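Clornico Site Services
Inspection checklist with comments: mobile arm unit, Trestden kitchen area
Reason for inspection: container released early during a pick and place run, November
Unit status at end of inspection: restricted use, see item 8

1. Stop controls
Result: PASS
Emergency stop on the base pressed and held at full arm extension. Arm stopped and stayed stopped until reset. Wireless stop tested from the doorway and from the far side of the counter. Both worked.

2. Fault log
Result: FAIL
The log shows grip force falling below the set limit at cycle 319, and the container was dropped a moment later. The controller recorded a warning but did not halt the arm. The arm finished its move with nothing in the fingers, then went back for the next pick. A grip warning has to stop the motion. The setting that does this was turned off during the last software update and was not on the handover sheet.

3. Finger pads
Result: FAIL
Left pad glazed along the inner edge. Right pad acceptable. The service card calls for a change every 1000 cycles, but the card for this unit has no start count written on it, so pad age can't be confirmed. Replace both pads as a pair and write the count on the card.

4. Wrist joint and cable
Result: PASS with comment
No play in the joint. Cable clip nearest the wrist was loose and has been tightened. Check it again after the next 500 cycles.

5. Wrist camera
Result: PASS with comment
Lens cleaned before the test. At close approach the green container takes up most of the view and its outer edge is blurred. The opening shows clearly enough to find, but the inside is very dark with a soft highlight at the upper left of an inner oval. The software can take a highlight like that for a rim. Keep the minimum approach distance at the factory value until the vision settings have been reviewed.

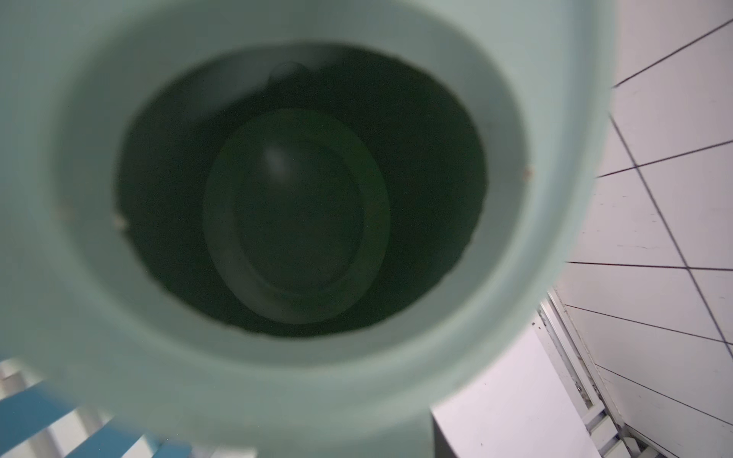
6. Containers used for handling tests
Result: PASS with comment
Smooth plastic gives the pads very little to hold. Wipe and dry each container before a run. Do not use glass or anything with liquid in it until items 2 and 3 are closed. Any container that has been dropped gets checked for cracks before it goes back in the set.

7. Floor and work zone
Result: PASS with comment
Zone tape in place on three sides. Fourth side is open to the walkway and needs a barrier during automatic runs. Operators were stepping in to pick up dropped items while the arm was still powered. Press the stop first, wait for the amber light, then go in. Crumbs and grit near the work area should be swept up before each session.

8. Speed and restrictions
Result: RESTRICTED
Unit may run in manual mode at reduced speed only. Automatic mode stays locked out until the following are done:
- halt on grip warning turned back on and tested with a forced slip
- both finger pads replaced
- barrier fitted on the walkway side
- service card filled in

Comments from operator
The drop made very little noise and I would have missed it if I had been at the laptop. Could we get an audible alarm as well as the screen message?

Inspector reply
Agreed. The Relik controller has an alarm output that is not wired. Added to the work list. The Arroyo unit has the same controller and should be checked for the same setting before its next run.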